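Kornwood lab puts four grippers through same desk job, two-finger unit comes out ahead

Wednesday, August 16, 2023

DARNBRIDGE - Plain old parallel fingers beat three fancier options in a gripper comparison finished this week by Kornwood, the small test lab on Drummond Street. All of it in simulation. No hardware yet, that comes later in the year if the money holds.

The setup: one arm, one desk, four grippers, 1,878 pick attempts logged since June. Task was clearing small stuff off a work surface without hitting anything that was supposed to stay put. Same arm model throughout so the only thing changing was what hung off the wrist.

Results, short version. The two-finger parallel unit picked cleanest on flat, narrow items, which is most of what ends up on a desk. A suction cup did better on big smooth faces like box lids, then fell apart on anything with an edge or a seam under the cup. A three-finger adaptive hand did fine on round objects but kept clipping neighbors on the way down. The fourth, a soft finger design from local outfit Flevitz, was slowest of the bunch. Flevitz says the model Kornwood used was an early one and a newer file has been sent over. Kornwood says it will rerun those trials, 400 of them, before the full report goes out.

Failures got sorted by hand. Biggest pile by far was bad approach angle, 529 across all four grippers. The wrist comes down straight but is turned wrong for the object, so the fingers land on top of it or catch one side. Long thin things lying at a diagonal were the worst for this. The lab tried fixing it by letting the controller re-check wrist rotation once, just before the final drop. Helped a lot. Cost a little time on every pick, and the team is still arguing over weather to leave it on by default.

Second gripe was clearance. Every trial ran with an open laptop on the desk, and touching the laptop counted as a fail even if the pick was good. That rule hurt the three-finger hand more than anything else. Wide palm, needs room all round.

Chairs stayed in too. Earlier tests elsewhere tend to use a bare table and a couple of blocks, and the lab's view is that numbers from a bare table dont carry over well. So the furniture is there and the desk stays cluttered, and items get moved between runs.
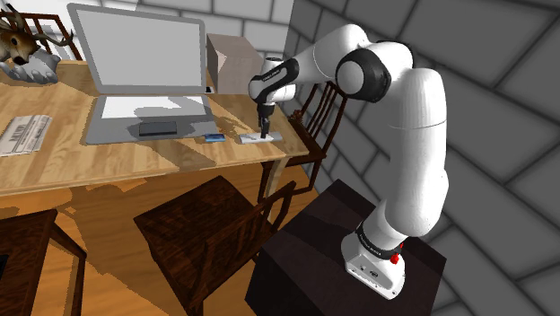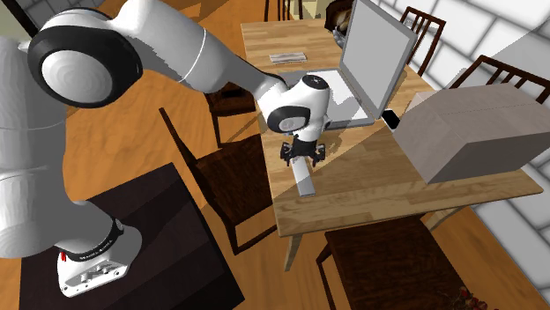 Parallel gripper over the work surface, from Kornwood's simulated trials.

Time limit was 60 seconds per attempt, start to lift. Most parallel-finger runs came in well under. The soft fingers hit the limit often, mostly from closing slowly and then closing again.

Controllers were compared as well but on a smaller scale. Two of them, a stock planner and one the lab wrote itself. Stock planner was smoother overhead and took wider paths around tall objects. The homegrown one was quicker but sometimes brought the forearm in lower than anyone wanted. No winner declared there. Expect a seperate write-up.

Some caution needed on all of the above. Simulated contact is forgiving in some places and harsh in others, thin objects especially, and friction values were set from a table and not measured. Suction was modeled in a pretty basic way, the lab admits, so that score could move either direction once a real cup is on a real lid. Camera noise was left out of this round completely. Object positions were handed straight to the controller, so nothing here says how well any of these grippers would do when the arm has to find things for itself.

Next step is a bench at the Drummond Street shop with the parallel unit and the suction cup only. Three-finger hand is out on cost. Flevitz gets a decision after the rerun.

Full tables, trial logs and the desk layouts will be posted on the Kornwood site with the report. Readers in Darnbridge who want a paper copy can ask at the front counter, weekday mornings.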